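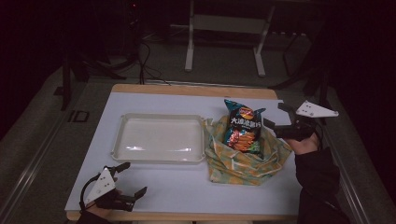
Hollon, Sep 1, 2019

TULLECK BUILDING, FLOOR 2
Monthly walk-through, with comments
Marks: OK / FIX / WATCH / NA

EXITS AND STAIRS

Main stair door closes and latches by itself: OK
Back stair door closes and latches by itself: FIX. Sticks on the mat. Had to shove it. Same note in August.
Exit signs lit, all: OK
Emergency lights, button test: WATCH. One by the copier came on dim. Battery probably. Put it on the list for the electrician.
Corridor clear full width: FIX. Flattened boxes outside the supply closet again. Moved them myself, down to recycling.
Handrails tight: OK on main stair. Back stair lower bracket has a loose screw, turned it by hand, needs a real screwdriver and maybe a longer screw.
Stair treads, nosing strips: OK

FIRE

Extinguishers on hooks, pins in, needle in green: OK, except kitchen
Kitchen extinguisher: FIX. Tag is from the old service company. Devadiga were supposed to retag all of them, looks like they skipped this one. Call them.
Alarm panel (Numine): OK, no fault light. Log sheet is full, print a new one.
Pull stations not blocked: WATCH. Coat rack creeping toward the one by reception.
Sprinkler heads, nothing stacked close under: FIX in file room. Top shelf boxes way too high. Take down the whole top row.
Evacuation map posted and right way round: OK. Map still shows the old wall near the printer tho.

ELECTRICAL

Panel door shut, space in front clear: OK
Cords across walkways: FIX. Fan cord at the window desks. Tape it or move the fan.
Power strips plugged into power strips: FIX. Under the corner desk, two of them. Unplugged the second one and left a sticky.
Space heaters: NA, too warm still. Ask again when it turns cold.
Outlet covers: OK. Cracked one from last time got replaced, thanks whoever did that.

KITCHEN AND SNACKS

Fridge thermometer inside and reading in range: OK
Fridge, old food: FIX. Unlabeled tubs at the back. Notice goes up today, everything without a name gets tossed.
Microwave door and seal: OK. Inside needs a wipe.
Kettle cord: OK
Food off the floor, packets in trays or bins: OK

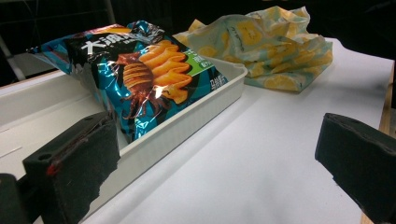 Chips, white tray.

Allergen info: WATCH. If the label is not in English somebody needs to write out what's in it on a card and put it by the food. Fish, shellfish, nuts, wheat, milk at least. No card box in the drawer any more, order some. 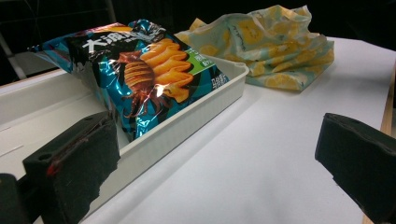 Squid on the front of the bag, label in Chinese.

Mouse and bug signs: OK, none seen. Traps checked under sink and behind fridge.
Trash lid closes: FIX. Pedal is broken, people leave it open.
Hand soap and towels: OK, towels low.
Floor by sink: WATCH. Damp patch under the cabinet edge. Could be from mopping. Look agian next week before calling the plumber.

STORAGE AND LIFTING

Shelves fixed to wall: OK, one in file room pulled a bit, still firm
Shelf load signs: FIX. Sign says 200 lb, paper boxes on there come to over 400. Spread them out on the lower shelves.
Step stool feet and hinge: OK
Cleaning products in own bottles, labeled: FIX. Spray bottle with blue stuff and no label. Poured out, bottle binned.

FIRST AID

Kit on wall, sealed: Seal broken, contents mostly there. Short on large bandages and the burn gel is out of date.
Eye wash: OK
Emergency numbers posted: OK, but extension 17 goes to an empty desk now. Fix the sheet.

TO DO FIRST
Kitchen extinguisher, call Devadiga
File room top row down
Back stair door and rail screw
Move paper boxes

Rest by the next walk-through. Restrooms and roof door not done this time, ran out of time, will do seperately.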